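Cleaning a flatbed printer before moving it to another room, what comes first?

Skestwood
We have a small flatbed printer, black, with the smoked side panels and a white platen that comes out in front. We print mostly on wood tags and phone covers. In January our club moves to a room on the other floor and I must prepare the printer. I never moved one before. The manual has 164 pages and only one short paragraph for transport. Do I clean the platen before I pack it, or after the move? And what cloth is safe for the dark top? I read that paper towel makes scratches.

Kuson
Clean before. Ink that stays on the platen for some days becomes very hard to remove. I use a soft white cotton cloth, a little damp with the cleaning liquid from the maker of the printer, and I wipe always in one direction. Do not spray on the machine, put the liquid on the cloth.

For the top cover, only water and a dry cloth after. Change the cloth when it gets pink or red spots, otherwise you carry the ink from one place to another place. I keep the cloth on top of the printer when I work, so I can see how dirty it is already.

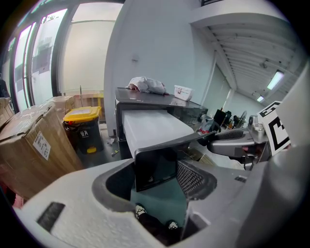
Flandwood Makers Club, Print and Label Group

The platen is still out in front in my picture. Push it back in before you lift, and fix it with the transport lock if your model has one. Lift with two persons, from the bottom, never from the side panels. Also take everything off the top, small containers too. I forgot one once and it fell behind the table.

Cardboard boxes are good for the supplies, but I would not stack them on the printer. Ours stand on the left side of it. Leave the shipping label on the box if you keep the same supplies inside, it helps to find them later.

Asadi
just wipe it and move it, ours went 500 meters on a cart and it was fine. But do the nozzle check after!! We wasted 19 tags because we did not do it.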